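Newsletter > Members' Notes > Board Games

I finally got Skastus to the table last month, and wow, it runs long! The box says 2 hours. We were still bickering over the river tiles well past that — and I'd happily do it again.
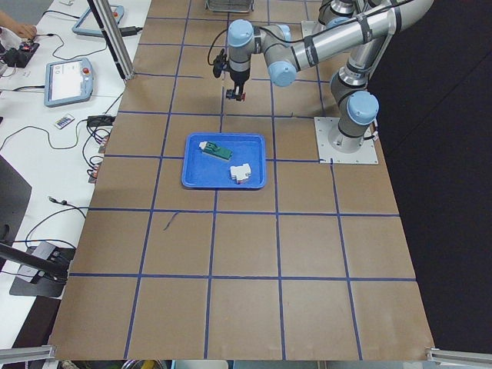 My one gripe is the rulebook, which buries the trading rules on page 34. Read those first. We'll play again in March, so bring snacks (and patience).

Comments

Page 33 has a typo too, fyi

Does it work with just three players?

Count me in for March!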